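Llevo desde febrero vaciando armarios de la cocina y la semana pasada le tocó por fin a la vajilla. Escribo lo que he aprendido por si a alguien le sirve, y también para acordarme yo la próxima vez que me mude.

El piso nuevo tiene una cocina bastante más pequeña que la de Fusine. Allí había una alacena de pared a pared y nunca hubo que decidir nada: lo que entraba se quedaba. Aquí hay 3 baldas y un cajón hondo. La alacena antigua era de Penner, pesaba una barbaridad y se quedó en la casa con los nuevos dueños.

## Los vasos y las tazas de diario

Empecé por lo que se usa todos los días. Saqué todo a la encimera y aparté lo que tenía el borde picado. Un desconchón en la base no me molesta, pero en el borde sí, y eso va fuera sin discusión. Después separé lo que no se puede apilar. Las tazas con asa ocupan el doble que los vasos lisos y al final me quedé con seis.

Los vasos de plástico de colores los había guardado para las visitas con niños. Los he metido en una caja con los manteles de hule y la he subido al altillo. Pesan poco, se vuelcan con nada y no necesitan estar a mano.
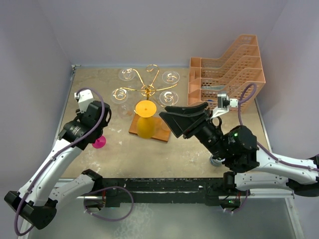

## Las copas

Con las copas me costó más. Tenía restos de cuatro juegos distintos, ninguno completo, y un estuche de la marca Briser que me regalaron y que seguía sin abrir. Pesé el estuche en la báscula de la cocina, con cartón y todo: 772 gramos. Lo he donado tal cual.

De las sueltas me he quedado con las de pie alto y cristal liso. Las talladas son bonitas, pero la cal se mete en los dibujos y con el agua de esta zona no hay manera. Para la cal uso vinagre de limpieza rebajado con agua templada, las dejo un rato en un barreño y aclaro con mucha agua. Luego las seco enseguida con un paño de algodón viejo, de los que ya no sueltan pelusa. Conviene sujetar la copa por el cáliz mientras se seca el cáliz, y por el pie mientras se seca el pie. La única que he roto este año la partí por girar una mitad contra la otra.

Una cosa que miro ahora antes de comprar es el pie. Si es muy estrecho, la copa baila en cuanto la mesa tiene algo de desnivel — y la mía lo tiene. Prefiero uno ancho, con el canto redondeado, aunque la copa quede menos fina.

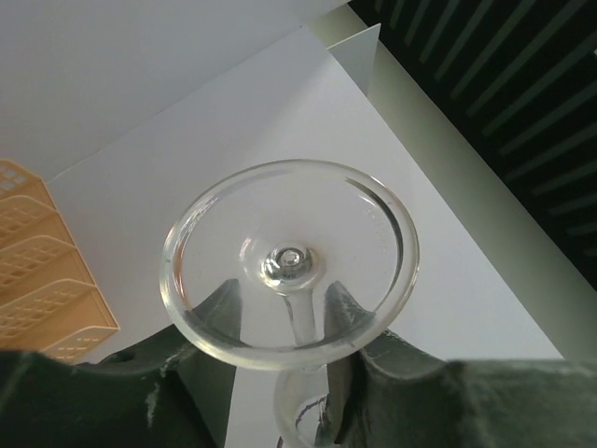

*Copa transparente, con el pie en primer término.*

Sobre cómo guardarlas hay dos escuelas. Yo las pongo boca arriba. Boca abajo cogen olor a armario y todo el peso descansa en el borde, que es lo más delicado. Entran menos de polvo, eso es verdad, pero un aclarado antes de poner la mesa lo arregla.

## Lo que falta

La balda de arriba mide 62 centímetros de ancho y ya está llena. He pedido en Akstead un estante auxiliar para el hueco que queda junto a la nevera. Si no llega antes de fin de mes, las fuentes grandes seguirán en el pasillo, encima de la cómoda, donde están ahora.

Las cazuelas las dejo para otra entrada. Tengo demasiadas tapas que no casan con nada y todavía no sé qué hacer con ellas.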